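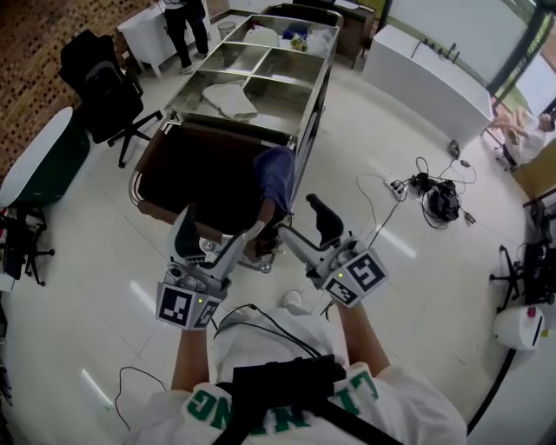

Tシャツの布は、なぜ引っぱるとのびるのですか。

糸が小さな輪になって、つながっているためです。布を引っぱると輪の形が変わり、その分だけ布が長くなります。手をはなすと、輪はもとの形に近づきます。糸そのものは、ほとんどのびていません。

このページでは、糸が布になるまでの仕組みと、布の種類による性質のちがいを説明します。対象は小学校高学年です。むずかしい用語には、出てきたところで意味をつけました。

文:ハンネローレ・ルフティ
図書室だより「フルローラ」くらしと材料の巻
16/04/2022

1.繊維

布のもとは糸で、糸のもとは繊維(せんい)です。繊維とは、細くて長いもののことをいいます。太さにくらべて長さがとても大きいことが、繊維の条件です。

繊維は、大きく二つに分けられます。自然のものからそのまま取り出す天然繊維と、人が工場でつくる化学繊維です。天然繊維には、綿、麻、羊毛、絹などがあります。化学繊維には、ポリエステル、ナイロン、アクリル、レーヨンなどがあります。

Tシャツによく使われる綿は、ワタという植物の種のまわりに生える毛です。花がさいたあとに実ができ、実が熟すと皮がわれて、中から白い毛のかたまりが出てきます。毛の一本は、一つの細胞が細長くのびたものです。長さは品種によってちがいますが、多くは2センチメートルから4センチメートルです。

生きている間の毛は、中に液体の入った管の形をしています。実が開いてかわくと、管はつぶれて平たくなり、リボンのようにねじれます。このねじれを天然撚り(てんねんより)といいます。ねじれがあると毛どうしが引っかかりやすく、糸にするときに役立ちます。

綿の主な成分はセルロースです。セルロースは水となじみやすい部分をたくさん持っています。綿のタオルが水をよく吸うのは、この性質と、繊維の間にすきまが多いことによります。

ポリエステルの繊維は、つくり方がまったくちがいます。原料を熱でとかし、小さな穴からおし出して、空気で冷やして固めます。穴の形を変えると、繊維の切り口の形も変えられます。切り口を丸にすることも、三角や十字に近い形にすることもできます。必要なだけ長くつなげてつくれるので、切らずに使えば、何百メートルでも一本のままです。

このように切れ目なく長い繊維を、フィラメントとよびます。綿や羊毛のように短い繊維は、ステープルとよびます。絹は天然繊維ですが、カイコがまゆをつくるときにはき出した一本の長い繊維なので、フィラメントに入ります。

2.繊維から糸へ

綿の毛は長くても数センチメートルしかありません。これをつないで何千メートルもの糸にする作業を、紡績(ぼうせき)といいます。のりではりつけるわけではありません。使うのは、まさつの力です。

紡績は、次の順に進みます。

はじめに、綿のかたまりをほぐして、種のかけらや葉のくずを取りのぞきます。次に、細かい針がたくさんついたローラーの間を通して、毛の向きをだいたいそろえます。この工程をカーディングといいます。出てくるのは、スライバーという太いひも状のものです。見た目は綿あめを長くしたものに近く、手で引くとすぐに切れます。

つづいて、何本かのスライバーを重ね、回る速さのちがうローラーの間を通します。前のローラーのほうが速く回るため、スライバーは引きのばされて細くなります。重ねてからのばすことで、太いところと細いところの差が小さくなります。

最後に、細くなった繊維の束をねじります。このねじりを撚り(より)といいます。撚りをかけると、外側の繊維が内側の繊維をしめつけます。しめつけられた繊維どうしはこすれ合い、すべりにくくなります。そのため、引っぱっても抜けず、一本の糸としてはたらきます。

撚りは、多いほどよいとはかぎりません。少なすぎると繊維が抜けて糸が切れます。ある程度までは、撚りをふやすと糸は強くなります。それをこえると、繊維がななめになりすぎて、引っぱる力を支えにくくなり、かえって弱くなります。撚りの多い糸はかたくてさらりとした手ざわりになり、少ない糸はやわらかくふくらんだ手ざわりになります。

撚りの向きには二通りあります。糸をたてに持って見たとき、繊維がアルファベットのSの真ん中の線と同じ向きにかたむいているものをS撚り、Zの真ん中の線と同じ向きのものをZ撚りといいます。糸をひっくり返しても、この向きは変わりません。

3.糸の太さの表し方

糸はやわらかく、おすとつぶれるため、ものさしで直径をはかっても正しい値が出ません。そこで、長さと重さの関係で太さを表します。

綿の糸では、番手(ばんて)という単位を使います。453.6グラムの糸の長さが768.1メートルのとき、その糸を1番手とします。同じ重さで長さが20倍になる糸は、20番手です。重さが同じで長さだけがふえるのですから、数が大きいほど糸は細くなります。

もう一つ、テックスという単位もあります。こちらは1000メートルの糸の重さをグラムで表したものです。1000メートルで30グラムなら、30テックスです。テックスでは、数が大きいほど糸は太くなります。番手とは逆なので、くらべるときには単位をたしかめます。

チステラーリの編み物工場で機械の調整をしているロドリゴ・イグレシアスさんに、子ども用の小さなTシャツ一枚分の糸の長さを計算してもらいました。糸は20番手の綿で、えりのゴム編みの部分も入れて2590メートルでした。布1平方メートルの重さは189グラムです。糸を細くすると、同じ重さの布をつくるのに必要な糸はもっと長くなります。

4.織物と編み物

糸を布にする主な方法は、織ることと編むことです。できた布を、それぞれ織物(おりもの)、編み物(あみもの)といいます。編み物の布は、ニットともよばれます。

織物には、たて糸とよこ糸があります。たて糸を平行にたくさん張り、その間によこ糸を通します。よこ糸が、たて糸の上、下、上、下と順に通る織り方を平織り(ひらおり)といいます。ハンカチやシーツに多い織り方です。よこ糸の通し方をずらして、ななめのすじが出るようにしたものを綾織り(あやおり)といいます。ジーンズの布がこれにあたります。たて糸かよこ糸のどちらかを長く表に出したものは、朱子織り(しゅすおり)といい、表面がなめらかで光って見えます。

織物の糸は、上下に少し波打っていますが、ほぼまっすぐです。たてやよこに引くと、まっすぐな糸がそのまま力を受けるので、あまりのびません。ただし、ななめに引くとよくのびます。たて糸とよこ糸でできた四角います目が、ひし形に変わるためです。

編み物には、張った糸の列がありません。一本の糸で輪をつくり、その輪の中に次の輪を通すことをくり返します。輪のことをループ、または編み目といいます。横にならんだ編み目の列をコース、たてにならんだ編み目の列をウェールとよびます。

Tシャツの布の多くは、天竺編み(てんじくあみ)という編み方でつくられています。手編みではメリヤス編みとよばれるものと同じです。表にはV字がたてにならんだ模様が見え、裏には横向きの半円がならんだ模様が見えます。編み目が細かいので、虫めがねを使うとよくわかります。

5.のびる仕組み

ここで、はじめの問いにもどります。

天竺編みの編み目は、たてに細長い輪に近い形です。布を横に引くと、輪の両わきの糸が左右に開き、その分だけ輪の高さが低くなります。布は横に広がり、たてに縮みます。たてに引くと、輪は高く細くなり、布の横はばがせまくなります。

多くの場合、天竺編みの布は、たてよりも横によくのびます。輪の両わきは、たてに長い形をしています。そのため、横に開くときに動かせる糸の長さが大きいのです。

手をはなすと布がもどるのは、曲げられた糸がもとの曲がり方に近づこうとするためです。けれども、糸と糸の間にはまさつがあり、完全にはもどりません。ひざやひじのところがのびたままになるのは、同じ場所で何度も輪が引かれ、形がくずれた状態で糸がとまってしまったものです。

えりやそで口には、ゴム編みという別の編み方がよく使われます。表向きの編み目の列と裏向きの編み目の列を、交互にならべたものです。二種類の列は前と後ろにずれて重なり、布は横に縮んでいます。引くと、重なっていた列が平らにならぶので、大きくのびます。ゴムという名前がついていますが、編み方の名前であり、ゴムの糸が入っているとはかぎりません。

布によっては、ポリウレタンという、よくのびる繊維をまぜることもあります。この場合は、輪の変形に加えて、糸そのものものびます。水着や体操用の服に多く見られます。

6.布のはしが丸まる理由

天竺編みの布をはさみで切ると、はしがくるりと丸まります。左右のはしは裏側へ、上下のはしは表側へ丸まります。

編み目の輪は、表と裏で糸の通り方がちがいます。曲げられた糸がまっすぐになろうとする力も、表と裏でつり合っていません。布の中ほどではまわりの編み目がたがいにおさえ合いますが、はしにはおさえる相手がないため、力のかたよりがそのまま形に出ます。

Tシャツのすそをよく見ると、布が折り返されてぬってあります。ぬうことで、丸まりと糸のほつれの両方をふせいでいます。ここに使うぬい目にも工夫があります。まっすぐなぬい目は、布をのばしたときに糸が足りなくなって切れることがあります。そこで、ぬい糸に余分な長さを持たせ、裏側でジグザグに糸がわたるぬい方をします。

7.洗うと縮む理由

新しい綿のTシャツを洗うと、少し小さくなることがあります。原因は主に二つです。

一つめは、引っぱられた状態がもどることです。布は工場で、編む、洗う、染める、かわかすという工程を通ります。その間、機械で引かれて、編み目がたてに長くなっています。水にぬれると糸と糸がすべりやすくなり、編み目は落ち着いた形にもどります。このとき、たての長さが短くなります。

二つめは、繊維がふくらむことです。綿の繊維は水を吸うと太くなります。繊維が太くなれば糸も太くなり、太い糸がとなりの糸をこえて曲がるには、より長い道のりが必要です。糸の長さは変わらないので、編み目どうしの間がつまります。かわくと繊維は細くなりますが、つまった編み目は自然には広がりません。

乾燥機で回すと、布が動かされて編み目がさらにつまりやすくなります。ポリエステルは水をほとんど吸わないので、二つめの原因による縮みは小さくなります。

羊毛の縮みは、これとは仕組みがちがいます。羊毛の表面には、うろこのような重なりがあり、根もとの向きには動きやすく、先の向きには動きにくくなっています。ぬれた状態でもむと、繊維が一方向に進んでからみ合い、ほどけなくなります。これをフェルト化といいます。

8.家でできる観察

用意するものは、着なくなったTシャツ、使い古した綿のハンカチ、虫めがね、ものさし、油性ペン、ノートです。切ってよいものかどうか、先に家の人にたしかめてください。

(1)Tシャツの表と裏を虫めがねで見て、見えた形をノートに写します。ハンカチも同じように見ます。

(2)Tシャツの平らな部分に、油性ペンで一辺10センチメートルの正方形をかきます。線をたてと横の編み目の列にそろえてください。下に紙をしくと、机がよごれません。

(3)正方形の左右をつまんで引き、横の長さをはかります。二人で行い、一人が引いて、もう一人がはかります。同じように、たてに引いた長さもはかります。

(4)手をはなして、しばらく待ってから、もう一度、たてと横をはかります。10センチメートルより長ければ、その差が、もどらなかった分です。

(5)ハンカチにも同じ正方形をかき、たて、横、ななめの三つの向きに引きます。ななめのときは、正方形の対角線の長さをはかります。引く前の対角線の長さも書いておきます。

(6)Tシャツのすそから布を四角く切り取り、四つのはしがどちらへ丸まるかを見ます。

結果は表にまとめます。のびた割合は、のびた後の長さをもとの長さでわって求めます。10センチメートルが14センチメートルになったなら、1.4倍です。引く力が毎回ちがうと数がばらつくので、同じ人が引き、三回はかって平均を出します。

使った布の品質表示も書き写しておきましょう。「綿100%」とあるものと、ポリウレタンが入ったものでは、(4)の結果がちがうことがあります。

9.用語のまとめ

繊維:細くて長いもの。糸のもとになる。
フィラメント:切れ目なく長い繊維。
ステープル:短い繊維。綿や羊毛など。
紡績:短い繊維から糸をつくること。
スライバー:繊維の向きをそろえた太いひも状のもの。
撚り:糸にかけるねじり。S撚りとZ撚りがある。
番手:綿糸の太さの単位の一つ。数が大きいほど細い。
テックス:糸の太さの単位の一つ。数が大きいほど太い。
コース:横にならんだ編み目の列。
ウェール:たてにならんだ編み目の列。
天竺編み:Tシャツに多い編み方。横によくのびる。
フェルト化:羊毛の繊維がからみ合ってほどけなくなること。

次の5月号では、布を染める方法を取り上げます。綿とポリエステルで使う染料がちがう理由を、染料の分子の大きさと、繊維のすきまの大きさから説明する予定です。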